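Skullow Home Tidying Project
Progress report to the Hallmont Fund, December

Since the last report the big item has been the equipment plan, and I'm very happy with where it landed. We went into the autumn with a wish list that would have eaten the whole grant and then some. What we have now is a short list we can pay for, with money left over for spares (more on those below, they matter!).

Spending to date

The Magnusson quote for replacement gripper fingers and cables came in at $2,449, which covers both arms through the end of the grant. We had penciled in more than that, so the difference has moved to the furniture and household goods line. That line now stands at $1,528. It sounds like a lot for dustpans and nightstands until you start wearing them out, and we do want several versions of each thing, in different colors and shapes. A pale dustpan on a pale cloth is a different job from a gray one on wood, and we'd like the budget to reflect that.

The wrist camera order with Lorano is still open. Lead time is 8 weeks. I'd like to place it in January so the cameras arrive before the second round of tasks starts, and I've asked them to hold the price until then. They said yes by email, and the email is in the shared folder with the quotes.

What we're asking for

We would like your approval for two changes. The first is to buy one spare gripper instead of a service contract. The contract looked good on paper, but the turnaround in it is longer than we can sit idle, and swapping a gripper ourselves is an afternoon's work. The second is to push the mobile base to next year's request. Everything on the current task list happens on a table or a low cabinet, and I would much sooner spend on things we'll use every day.

Neither change raises the total. The revised budget sheet has the old and new columns side by side.

Tasks

Small-surface cleaning is the focus for this period: dustpans, brushes, tissue scraps, and the furniture they get used on. It has been a great choice of task for budgeting, too, because the props are cheap and the lessons about reach and finger wear carry straight over to the expensive stuff. Dustpan handles have taught us plenty about what finger shape to order.

Table and nightstand work, from the head and wrist cameras:

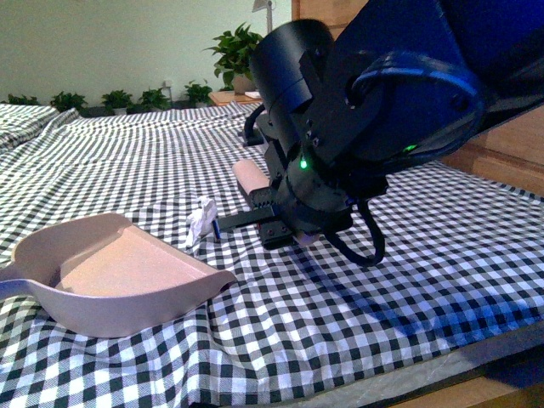
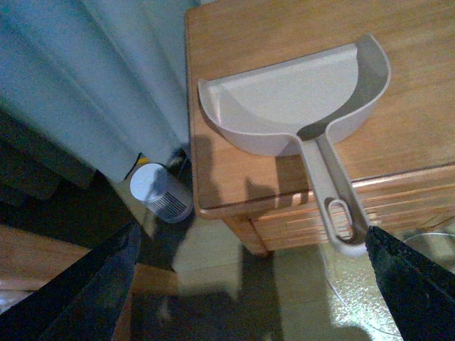
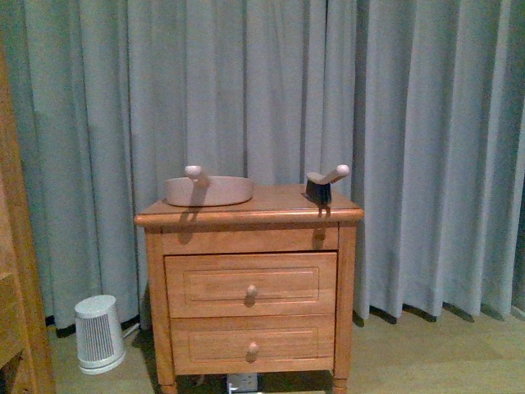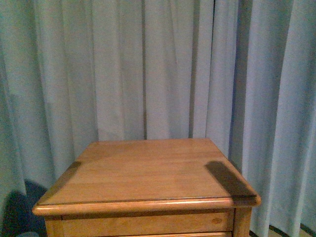
Hallmont's note on the draft of this report was that the spare gripper is fine in principle, but they would like to see the cable costs split out from the fingers before signing off, and they asked whether the Lorano price still holds if the order slips to February. I'll send the split with the final budget sheet and put the February question to Lorano in writing.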